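Domingo, fim da tarde

Dia de arrumar os brinquedos.
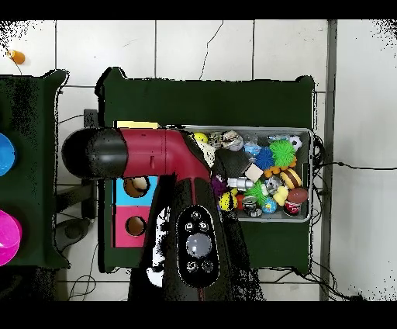 A mesa verde, com a caixa azul e rosa e o cesto cinzento cheio.

Acordei tarde e com dores no pescoço. A Noémie Perrin tinha ligado duas vezes e deixado uma mensagem: a carrinha vem na terça buscar tudo o que vai para a sala nova em Plellunau, e o que não estiver separado fica cá até depois do verão. Respondi que tratava disso hoje. Tomei café, comi o resto do pão e saí às dez e meia. O autocarro demorou 30 minutos a chegar e fui de pé até ao fim da linha.

A sala estava abafada. Abri as duas janelas do lado do pátio e a porta de trás. O chão branco continua com as mesmas rachas finas em alguns azulejos. Falei delas à Thitima Sriwong no inverno e ela disse que se via isso quando acabasse o contrato. Acaba em junho. Deixei o assunto do chão para outra altura.

Comecei pelo armário grande, que é o que custa mais. Puzzles primeiro. Montei três para ver se estavam completos e à quarta caixa desisti. O que tinha fita-cola velha nos cantos levou fita nova. Os livros de pano foram para um saco à parte, para lavar em casa. Encontrei no fundo da prateleira o caderno de empréstimos do ano em que começámos, com a letra do Esko Jääskeläinen na primeira página. Não o deitei fora. Meti-o na minha mochila e depois logo vejo.

A caixa azul-clara e rosa deu-me que pensar. É azul na parte de cima e rosa na de baixo, com um buraco redondo em cada uma e um aro castanho de madeira à volta. Os miúdos gostam dela e gastam ali a manhã inteira se os deixarem. A Raili Heiskanen queria que ficasse no Wan, com os mais pequenos. A Noémie quer levá-la. Escrevi às duas a perguntar e só a Raili respondeu, às quatro da tarde, a dizer que não fazia questão. Vai para Plellunau, portanto. Passei-lhe um pano húmido e colei a etiqueta na parte de trás.

O cesto cinzento foi o pior. Vai lá parar tudo o que não tem sítio, e estava cheio até cima. Bolas misturadas com sacos de plástico, peças soltas. Há lá uma bola amarela pequena que eu julgava perdida desde a Páscoa. Junto dela, um saco transparente amarrotado com coisas cinzentas e castanhas. Depois da fotografia despejei o cesto em cima de um lençol, no chão, e fiz montes. Um para lavar, outro para dar. O do lixo foi o maior, e mesmo assim voltei a tirar de lá duas coisas antes de fechar o saco. O cesto em si está bom, só precisava de água e detergente. Ficou a secar no pátio.

O cartão amarelo que estava na mesa guardei na gaveta dos jogos. Se faltar nalgum conjunto, está ali.

Almocei às duas, sentado no degrau da porta de trás. Arroz de ontem com atum. O Esko Ruotsalainen passou de bicicleta e parou um bocado. Contou que a renda do espaço ao lado subiu 169 euros de uma vez e que anda a ver se arranja outra coisa para os lados de Skumuvbridge. Perguntei-lhe se queria ajudar a carregar na terça e disse que sim, se for depois das cinco. Tenho de confirmar a hora com a Noémie. Levou um dos puzzles para a filha.

À tarde tratei do papel. A conta da luz veio outra vez em nome antigo. O contador marca 882, apontei no caderno com a data ao lado, para não haver conversa quando entregarmos a chave. Procurei a fatura das prateleiras e não a encontrei. Deve estar em casa, na pasta verde, ou então ficou com a Thitima.

Por volta das seis lavei o chão, menos o canto do armário, onde empilhei as caixas. A mesa fica para o fim, vai na última viagem. Tem os cantos arredondados e é mais pesada do que parece, sozinho não a levanto. Vou precisar de uma manta para o tampo, que o verde-escuro mostra tudo.

Cheguei a casa às oito menos um quarto. Pus os livros de pano na máquina, a trinta graus. Jantei sopa. A Noémie respondeu entretanto: fica com a caixa, agradece, e pergunta pelas cadeiras pequenas. Esqueci-me das cadeiras por completo. Estão no Wan, acho eu, empilhadas atrás da porta. Amanhã telefono à Raili antes do trabalho.

Comprar: fita-cola larga, sacos grandes, etiquetas, luvas. Pedir a manta ao Esko.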